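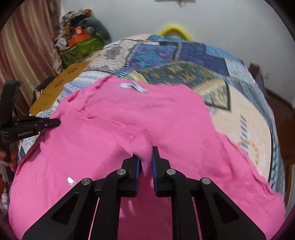
Gevari 3402 Leveling Agent for Acid Dyes

Category: Dyeing auxiliaries / Wool, silk and nylon
Item number: 3402
Supplied by: Tukent
Form: Clear to pale yellow liquid
Pack sizes: 2000 ml bottle, 19 kg drum
Data sheet revised: October 4, 2026

Product overview

Gevari 3402 is a low-foam leveling agent for dyeing protein fibers and nylon with acid dyes. It slows the rate at which dye leaves the bath and attaches to the fiber, so that color builds up evenly across the piece during the heating stage. It is added to the bath before the dye and stays in the bath until the end of the cycle.

The agent is intended for leveling, milling and premetallized acid dyes. It has no affinity for cotton, linen or viscose and gives no benefit with fiber reactive dyes on those fibers. It is not a fixative. If wash fastness needs to be improved, use an aftertreatment in a separate bath once the goods have been rinsed.

Typical applications

Yarn in skeins, where the ties tend to leave lighter rings
Knitted piece goods and finished garments
Pale and medium shades, especially pinks, grays and light blues
Mixtures of two or three dyes that strike at different rates
Redyeing of goods that came out streaky the first time

Deep shades such as black and navy rarely need a leveling agent. If one is used in these shades, keep to the low end of the dosing range. Too much will hold dye in the bath and the final color will be weak.

Properties

Chemical type: Nonionic and weakly cationic surfactant blend
Solubility: Miscible with cold and warm water in all proportions
Foam: Low in open vessels, moderate in paddle machines
Stability: Stable to dilute acids, alkalis and hard water
Compatibility: Nonionic auxiliaries, acetic acid, citric acid, sodium sulfate
Not compatible with: Strongly anionic detergents, soap residues

Soap residue is the most common source of trouble. Goods scoured with soap must be rinsed until the water runs clear and stays free of suds when stirred. A white haze in the bath on addition of the agent means that residue is present. Drain the vessel, rinse the goods and start again with fresh water.

Dosing

Doses are given by weight of dry goods. Weigh the goods before wetting out and calculate from that figure.

Pale shades: two percent
Medium shades: one percent
Deep shades: half a percent or none
Nylon, all shades: start at one percent and adjust after a swatch test

The dose applies to the product as supplied. A diluted stock solution can be made up for small lots, but should be used the same day.

Procedure

1. Scour and rinse the goods. Leave them wet.
2. Fill the vessel and bring the water to 32 °C.
3. Add Gevari 3402, diluted in a little warm water, and stir.
4. Enter the goods and move them gently until they are fully soaked.
5. Lift the goods, add the dissolved dye, stir, and return the goods to the bath.
6. Add the acid in two portions. The second portion goes in after the bath has begun to warm.
7. Raise the temperature slowly to the level given for the dye and fiber. Hold for the full time stated by the dye manufacturer.
8. Let the bath cool before removing the goods. Wool that is moved from a hot bath to a cold rinse may felt.

Do not add undissolved dye powder to a bath containing the agent. Specks will be wetted and spread quickly, and will show as stars on pale goods.

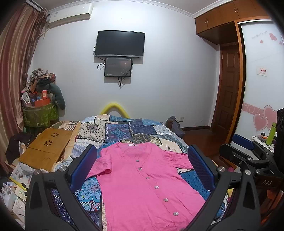
Garment dyeing calls for more attention than dyeing yarn or piece goods, as the finished article combines materials that take up dye differently. Gevari 3402 evens out the color within one fiber. It does not make two different fibers match. Sewing thread is often polyester and will keep its original color in an acid bath. Trims should be judged one at a time before the garment is entered. On a pink short-sleeved cardigan with a row of six grayish, pearly buttons and a small white label inside the collar, the buttons and the label are each a separate question, and either may take the dye, stay as it is, or be damaged by heat. Remove anything that cannot be tested. Gathered sleeves and ribbed hems hold air and should be opened out by hand in the wetting bath.

Where a garment already carries color, the new dye is added to the old one and the result will be darker. A pink ground under a blue dye moves toward violet. Stripping the existing color is possible with some dyes, using a reducing agent in a separate bath. Rinse well afterward. Traces of reducing agent will attack the new dye, and the leveling agent gives no protection against that.

Correcting uneven results

Goods that have been dyed unevenly can often be improved by running them again in a blank bath with twice the normal dose of Gevari 3402 and no new dye. Hold at the top temperature. Part of the dye leaves the darker areas and settles on the lighter ones. The method works well with leveling acid dyes, less well with premetallized dyes, and hardly at all with milling dyes. Expect a small loss of depth — this can be made up with a shading addition at the end.

Storage and handling

Store in the closed original container, away from frost and direct sun. If the product has been frozen, thaw it at room temperature and stir before use. Wear gloves and eye protection when handling the concentrate. Keep the vessels and spoons used for dyeing separate from anything used for food. Spills are slippery and should be flushed with plenty of water. The safety data sheet is shipped with each order and is also available on request.

Related products

Mac Suibhne wool scour, nonionic, rinses free of soap
Odano acid dyes, powder, single colors and sets
Tukent citric acid, granular
Tukent cationic aftertreatment for nylon

Ordering

The 2000 ml bottle ships from stock. The 19 kg drum is filled to order and ships by ground freight only. Drums are not returnable once the seal has been broken.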